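Mulumetti Prirkska Bench Light
Set-Up Guide
Section 3: Mounting, Wiring and Light Adjustment

Read Section 1 (Safety) and Section 2 (Parts) before you start. The steps below apply to the two-arm model with the Sjöberg dimmer. For the single-arm model, skip steps 3.2.5 through 3.2.7.

Tools needed: Phillips screwdriver, hex key (supplied), drill with pilot bit, level, tape measure, pencil, soft cloth.

3.1 Choosing the mounting position

1. Clear the bench. Remove vises, trays and anything else that will be lifted on and off during normal work.
2. Measure the depth of the bench from the wall to the front edge. The wall rail is designed for benches up to 30 inches deep. For deeper benches, order the extension arm, part 1466.
3. Mark the center of the working area on the bench with a pencil or a piece of tape.
4. Hold the rail against the wall, centered on the mark, and check that both arms can swing through their full range. Shelves, cabinet doors and window handles are the usual obstructions.
5. Locate the studs. At least two rail screws must go into solid wood or into anchors rated for the wall type.

Note: The power cord leaves the rail on the left. If the only outlet is on the right, turn the rail end for end and move the end cap as shown on the parts sheet. Do not run the cord across the front of the rail.

CAUTION: Check for hidden wiring and pipes before drilling.

3.2 Installing the rail and arms

1. Level the rail and mark the screw holes.
2. Drill pilot holes at the marks.
3. Fasten the rail with the long screws from bag A. Leave each screw a half turn loose until all of them are in, then tighten from the center outward.
4. Slide the lower arm carriage onto the rail until the latch clicks.
5. Slide the upper arm carriage on from the other end. The carriages are stamped L and U and are not interchangeable.
6. Seat the Celten spring joint in the upper arm. The flat side of the joint faces the wall.
7. Remove the red transport pin from the joint. Keep the pin – it has to go back in before the arm is taken down.
8. Fit the lamp head to the lower arm and tighten the collar by hand.

WARNING: The spring joint is under load. Keep fingers clear of the slot while the pin is out, and never remove the pin with the arm off the rail.

If the arm drifts upward when released, turn the tension screw counterclockwise a quarter turn and test again. If it sinks, turn the screw clockwise. Arms fitted with a magnifier ring need more tension than arms with the lamp head alone.

3.3 Connecting the dimmer

1. Make sure the power supply is unplugged.
2. Push the lamp connector into the socket marked OUT on the back of the dimmer. The connector is keyed and should not need force.
3. Push the power supply connector into the socket marked IN.
4. Attach the dimmer to the underside of the bench or to the rail, using either the screws or the adhesive strip. Clean the surface first if you use the strip.
5. Plug in the power supply and turn the knob clockwise. The lamp should come on at its lowest level and rise evenly.

If the lamp flickers at the low end, hold the knob in for five seconds. The indicator blinks twice and the dimmer resets its lower limit. Flicker that remains after a reset points to a poor connection at OUT.

The dimmer has 16 levels. It returns to the last level used when the lamp is switched on at the wall, unless memory has been turned off (see Section 5).

Note: Only use the supplied power supply. Other supplies with the same plug may have reversed polarity and will damage the dimmer. Damage of this kind is excluded from the warranty.

3.4 Setting color temperature

The lamp head has a three-position slide switch beside the collar: warm, neutral and daylight. The neutral position is 4000 K and is the factory setting. Use neutral for general work and for any bench where more than one person has to agree on a color.

1. Switch the lamp off before moving the slide.
2. Move the slide firmly to the chosen position. Between positions, one bank of LEDs may stay dark.
3. Switch the lamp on and let it run for 30 minutes before comparing colors.

Do not mix color temperatures on one bench. If there is ceiling lighting that can't be switched off, choose the position closest to it.

3.5 Adjusting height and angle

The light should fall on the work from above and slightly behind, with no bare LEDs in the user's line of sight. A matte bench surface in a middle tone makes this adjustment easier than a white or polished one, where glare hides the edge of the beam.

1. Sit or stand in the normal working position.
2. Place a small solid object with clean edges near the center mark.
3. Bring the lamp head over the object and tilt it until the brightest part of the beam is on the bench in front of you.
4. Look at the shadow. A hard, dark edge means the head is too low or the diffuser is missing.
5. Look at the faces of the object. A lighter front face and a darker side face should be easy to tell apart.
6. Raise the head in small steps until the change in tone across the bench is gradual.
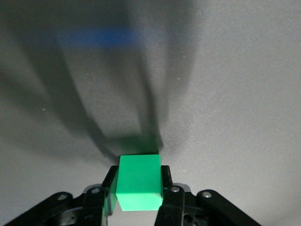
Light catching the lower front corner of a green block.
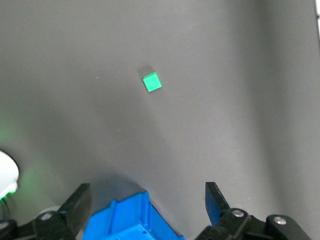

7. Tighten the collar and both arm knobs.
8. Move the head away and bring it back. If it doesn't return to the same height, repeat the tension adjustment at the end of 3.2.

For left-handed users, the lamp should come in from the right, and for right-handed users from the left. Where a bench is shared, use both arms with a head on each and set them to the same dimmer level. A second head (sold separately) connects through the splitter, never through a household extension cord.

Fine work such as watch repair or fly tying may call for a low, raking light. Swing the arm down to the side of the bench and set the dimmer to the lower half of its range. Return the head to its normal position before leaving the bench. The housing gets warm at full output, and paper or fabric must not rest against it.

3.6 Fitting the diffuser and the glare shield

The diffuser is the frosted panel packed in the lid of the box. It has protective film on both sides.

1. Peel off both films.
2. Hook the long edge of the panel under the two tabs at the back of the lamp head.
3. Press the front edge up until it snaps into place.
4. Slide the glare shield over the front lip. The shield fits only one way around.

To remove the panel, press the front tab with a thumb and lower the panel while supporting it with the other hand. Don't pry it out with a screwdriver. The tabs are molded into the head and can't be replaced separately.

Note: Early lamp heads have three tabs at the back instead of two. The current diffuser fits these heads, but the center tab stays unused.

3.7 Routing the cord

1. Lay the cord in the channel along the back of each arm, starting at the lamp head.
2. Leave a loop the size of a coffee cup at every joint.
3. Press the cord covers on. Each cover is marked with the number of its arm segment.
4. Fold both arms fully and then stretch them out fully. The cord must not pull tight at any point.
5. Secure the cord to the wall with the clips from bag C.

CAUTION: Don't staple the cord. Don't run it under a mat, through a drawer opening or behind a vise.

3.8 Final check

Go through these points before putting the bench back into use.

Rail screws tight, rail level.
Transport pin removed and stored in the end cap.
Arms hold position when released.
Dimmer responds over its full range.
Color slide in position, not between positions.
Diffuser snapped in along the front edge.
Cord free at all joints.

Check the rail screws again after one month of use and every January after that. Wood framing shrinks in heated rooms, and a rail that was tight in summer may need a quarter turn by winter.

3.9 Moving the light to another bench

1. Switch off and unplug the power supply.
2. Fold the upper arm until the hole in the spring joint lines up with the slot, and insert the transport pin.
3. Disconnect the lamp at OUT.
4. Press the latch on each carriage and slide the arms off the rail, upper arm first.
5. Unscrew the rail.

Use new anchors at the new location. Old anchors do not hold reliably a second time.

Text: Embla Hellström. Technical review: Edivaldo Figueiredo.

Continue with Section 4, Magnifier Ring and Accessories.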